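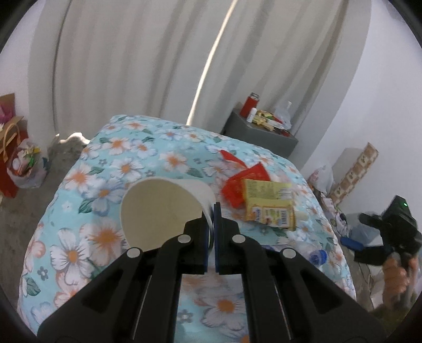 夹持杯沿，杯子侧放于花布表面。腕部相机视角。

首页　硬件　算法　数据　评测　论坛　关于
搜索　输入关键词　全部分类

Pliritent手持夹爪采集套件评测：能否替代遥操作

2018年3月27日

用手持夹爪采集演示数据，再训练模仿学习策略，思路很直接：操作者手握与机器人末端同构的夹爪完成动作，相机装在夹爪上，事后由图像恢复六自由度轨迹和开合宽度。采集时不需要机械臂在场。Pliritent套件按这一方法配齐硬件与处理脚本，售价近3000欧元，机械臂一侧的转接法兰另购。本文关注两个问题：数据可用率，以及用这些数据训练出的策略与遥操作基线相比差多少。

机械部分

夹爪为对称连杆结构，黑色，左右各有内外两处转轴，银色销轴外露。指面内侧贴蓝色衬垫，带细密横纹，向指尖收窄。夹大杯子时取杯沿比抱杯身稳定，侧放的杯子尤其如此：杯口朝向操作者时，一侧指面伸入杯内，另一侧贴外壁，闭合行程短，腕部也不必大幅翻转。

连杆回差偏大。空载状态下拨动指尖可以感到间隙，闭合受力后间隙消失。对抓取影响不大，对开合宽度的标定有影响，手册没有提到。我们的做法是分别标定张开方向与闭合方向，取两条曲线，脚本需自行改动一处插值函数。

图像与轨迹恢复

采集场地选在有人日常使用的房间，台面铺花布，周围杂物较多。纹理丰富对特征匹配有利，印花布面上的特征点数量足够。问题在于布料会变形。软件默认画面内大部分区域为刚性背景，布料占画面比例一高，位姿估计就开始漂移，漂移方向与布料运动方向一致。 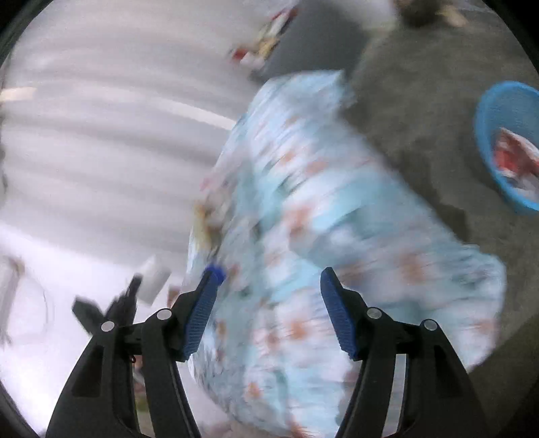 夹爪张开，布料处运动模糊严重，地面纹理平淡。

类似画面是主要失效来源。特征点集中在布料上，而布料区域模糊；可以作为静态参考的地面又缺少纹理。浅色区域接近过曝，能提供的约束同样有限。套件的自动曝光只有一档上限可调，调低后模糊减轻，暗部噪声上升，总体仍然划算，建议首次使用即修改。

我们共采集500条演示，其中466条通过轨迹一致性检查，可用率93.2%。剔除的34条多数出自布料类任务，其余为起始段定位失败。起始段失败可以靠操作规范避免：开始前手持夹爪缓慢平移，让相机看到墙角、柜沿等固定结构，再进入任务。布料类的失败靠规范解决不了，只能限制速度。

多台夹爪同时采集时还需注意，画面中出现的另一台夹爪和操作者的手属于运动物体。软件提供的遮罩只覆盖本机手指区域，不处理对方设备。Nedelcu发布过一个通用的手部分割插件，接入后漂移有所下降，处理时间随之变长。

策略结果

训练采用行为克隆，输入为腕部图像加夹爪宽度，输出为相对位姿序列。对照组用Justden遥操作台采集，条数相同，网络结构与训练轮数相同，每组取3个随机种子。

刚性物体拾取：两组结果接近，差异落在种子间波动之内。手持组的动作更快，部署时须对速度做限幅，否则机械臂跟踪误差明显。

布料拉平：手持组低于遥操作组。失败多表现为提前闭合，指尖尚未到达布边。我们怀疑与残余漂移有关，把位姿一致性的阈值收紧后重训，结果有改善，差距未消除。同样条件下增加布料演示数量是否有效，没有测试。

换房间：两组均下降，手持组下降较少。手持采集更容易搬换场地，训练集里的背景变化本来就多，因此该项不能单独归因于采集方式。

采集效率方面，手持组单条耗时明显短于遥操作组，新手培训时间也短。离线处理另计，处理失败要到事后才知道，这是比较麻烦的地方。脚本没有现场质检功能，希望后续版本补上。

其他

供电线从握把下方引出，长时间使用会蹭到袖口。时间同步靠声音拍点，嘈杂环境下偶尔错位，需人工校正。文档由Covadonga Campos维护，英文版较全，标定一章写得清楚，故障排查一章偏薄。Imora格式的导出功能正常，字段命名与官方说明有一处大小写不一致。

适用：刚性物体、短时序任务、需要多场地数据的课题。
不太适用：以布料为主的任务，除非愿意控制速度并自备额外的定位手段。

读者评论

linkarm_q：回差那段同感。我们是在指根加了扭簧消隙，代价是握久了手酸。双向标定的插值方便贴一下吗？

作者回复：等五月整理完一起放。改动不大，主要是按宽度变化的符号选曲线。

周一不调参：遥操作组和手持组是同一批操作者吗？不同的话布料那项不太好比。

作者回复：同一批人，先遥操作后手持，顺序没有随机化，算一个缺陷。

hw_lab：外接一个固定相机看夹爪，布料任务的位姿会好很多，就是搬场地麻烦。

路过：曝光上限改了，确实有用。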